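Two grippers, one table, many tries

I have been spending my evenings teaching a computer to tidy up, and I'm having such a good time with it that my family has asked me to talk about something else at dinner. So you get to hear about it!

The short version: there's a learning system (we call it Brular, after nothing at all, Graham Bunting just liked the sound) and it learns by copying people. You pick up a hand-held gripper in each hand, you do a chore the way you'd want it done, and the cameras on the grippers record the whole thing. One run through the chore is one example. Then you put everything back where it started and do it again. And again.

I came into this from the software side, so my idea of an example was a row in a file. Somebody else made the rows. Now I make them, and my forearms know all about it. You have to squeeze, turn, and let go through a pair of stiff plastic jaws, and things that take no thought with bare hands suddenly need a plan. The first time I tried to pass something from my left gripper to my right one I dropped it on my foot, laughed, and kept the recording going by mistake.
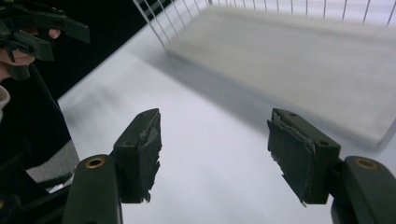

Natalie Hartley is the one who got me to slow down. She has done far more of these than I have, and when you watch her you can see each part of the move: come in, stop, close, lift. I used to rush the coming-in part. My early examples have me swooping down on things like a gull after a french fry, and a model that copies swooping will swoop. We threw out 19 of mine in one sitting. That stung for a minute, and then I got to make 19 better ones, so fine.

What we keep is pretty strict. The start has to be clean, with both grippers open. If I bump something and fix it smoothly, we keep it, and Graham even asks for a few of those (a model that has only seen perfect runs gets very confused the first time it misses). If I stop and stare at the table wondering what I was doing, it goes in the bin. I also learned to vary the starting spot on purpose. A little left, a little closer, turned at an odd angle. My instinct was to line things up neatly every time, which feels careful and teaches the system almost nothing about the rest of the table.

I wrote the next part a while after the first, so the mood may be a bit different. More coffee, for one thing.

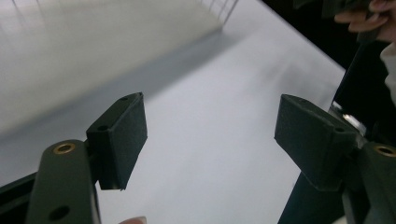 Mapplebeck, February

We hit example number 3838 tonight! I wrote it on a sticky note and stuck it to my laptop, and Natalie drew a little crown on it. That's the total for all of us, since the whole Trovolero set gets pooled -- my own share is much smaller than I'd like, but growing.

The big change this month is that we stopped doing one long chore and started cutting it into pieces. Reach and grab is one piece. Carry is another. Set down and let go is a third, and that last one is harder than it sounds, because if you open the jaws too early the thing tips, and if you open them too late you drag it along with you as you leave. We did 17 tries of just letting go before I liked the look of one. Graham played them back at half speed and I could pick out the good one before he told me which it was. I love that. It's like when you're learning to cook and one day you just hear that the onions are ready.

I've also gotten fond of the odd habits you pick up. I breathe out when I close the jaws. Natalie counts under her breath. I asked Graham if any of that ends up in the model and he said no, and then he thought about it and said, well, the timing does.

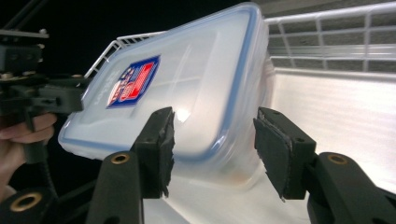

Picking what to practice on has turned into my favorite argument. Graham wants plain, solid blocks that behave the same every time, and I want the stuff that's in my kitchen. A food container with a frosted lid is a great little troublemaker. Light slides all over the lid, the sides are see-through enough to be confusing, and when it's tipped up at a slant like that, you have to decide which edge you trust before you close on it. Both grippers get a job, too, with one reaching toward the end of it and the other coming in from below. I'd take 5 good examples with something like that over a whole evening of blocks -- and Graham says he'd take both, so I guess we're doing both.

Next up I want to try things that bend. Dish towels, a bread bag, maybe a sock if I can get it past Natalie. If you've recorded examples with soft stuff and found a way to reset it the same amount of messy each time, please leave a comment, I'd love to hear how you did it. I'm back at the table tomorrow at 7 p.m.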